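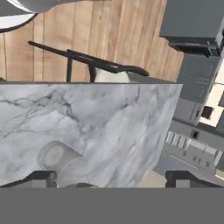
Come and write grasping software with us in Plullham

Jobs > Software > Manipulation planning

Team Projects Open jobs Visit us Contact

Hello! I'm Nicanor Olivares and I run the planning group at Stojanovska. We're eight people on the second floor of an old printworks in Plullham, and I'd like to make it nine. The job is software engineer, manipulation, full time, and you'd be sitting at the desk next to mine (sorry in advance about the humming).

Most of your time would go on Draver, our planner. It takes what the wrist camera sees, works out where the fingers ought to go and hands a path to the controller. We test it in simulated kitchens long before it gets near a real arm, so you'll be looking at a lot of marble worktops and a lot of plain grey cylinders. The test set has 207 kitchens in it at the moment, and every night we run 500 grasp attempts and come in to a pile of logs. I love the logs. You don't have to love them, but you should be the sort of person who opens one before asking what went wrong.

The bit that needs you most is what happens close to the object. Draver is happy enough planning across a room, then gets fussy over the last few centimetres, particularly with round things lying near the edge of a worktop. It will pick a perfectly good grasp, change its mind, pick another one and run out of time. I've rewritten the scoring twice since August and I'm still not pleased with it – a fresh pair of eyes would be very welcome!

You'd also share the looking after of Gilum, our replay tool. It lets you step through a failed run and see what the planner was thinking at each point. The timeline is slow, and the search box only works if you know the exact name of the run. If you like making tools nicer for the people who use them, there's plenty to get stuck into.

I'm after someone comfortable in C++ and Python who has shipped code that other people relied on. Some motion planning or computer vision would help a lot. A robotics degree is fine, and so is no degree. Please don't worry if you've only worked in simulation, as that's how I started too.

You get 28 days' holiday plus bank holidays, a training budget of £800 a year, and two days a week from home if you want them. We can talk about four-day weeks. The building has a lift and a step-free entrance round the back.

To apply, send me a CV and a page or so about a bug you enjoyed fixing – no cover letter, please. I'll reply to everyone within 14 days. After that it's a phone call with me, then a paid afternoon in the office working through a real Gilum replay with two of the team. No whiteboard puzzles.

Last updated: December 16, 2022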